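Home | Classes | Starters | FAQ | Visit Us | Contact

Sourdough Starter FAQ

We love getting questions about starter, so please keep sending them! These are the ones that come up most at the Grasholm baking nights and in our inbox.

How long until a new starter is ready to bake with?

Longer than most recipes promise. Ours have needed anywhere from one week to three, and a chilly kitchen will drag it out. Wait until it doubles after a feeding and does it again the next day. Then bake something right away, even if it's only flatbread, because that first loaf is such a thrill.

What flour should I use?

Start with whole rye if you can get it. It wakes up quickly and smells wonderful, a bit like apples and wet hay. Once things are moving you can switch to plain unbleached white, or mix the two (I never did switch all the way).

It bubbled like crazy on day two and now it's dead. What happened?

It's fine! Those early bubbles usually come from bacteria that die off as the mix turns sour. The yeast takes a while to catch up. Keep feeding it on schedule and give it another week before you even think of starting over.

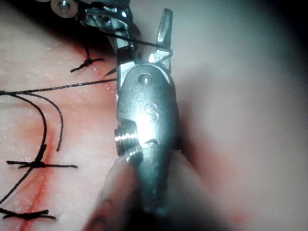

Answers by Sotiris Athanasiadis, with rye notes from Akash Semwal
November 29, 2022

How much do I feed it?

Equal weights of starter, flour and water. I keep 70 grams of each in a jar with lots of headroom. If you bake only on weekends you can keep far less than that, and you'll throw less away.

Does the water matter?

A little. Stoldale tap water works well for us straight from the faucet. If yours smells strongly of chlorine, try filtered water for a few days and see if the starter perks up.

There's gray liquid on top. Is it ruined?

No, it's hungry. Stir the liquid in for a sharper flavor or pour it off for a milder one, then feed. Pink or orange streaks are another matter, and so is fuzzy mold. Throw all of it out and scrub the jar.

Can I go on vacation?

Please do! Feed it, let it sit out for an hour, then put it in the fridge. Mine spent all of July in there and needed 2 feedings to get its bounce back.

What do I do with the discard?

Crackers, pancakes, waffles, onion fritters. For crackers, stir 300 grams of discard with 5 spoonfuls of olive oil and a good pinch of salt, spread it very thin on parchment, and bake until it snaps. Akash adds caraway and he's right to.

Can I get some of yours?

Yes, bring a clean jar with a lid to any Grasholm baking night. Ask for the rye one if you like a tangy loaf.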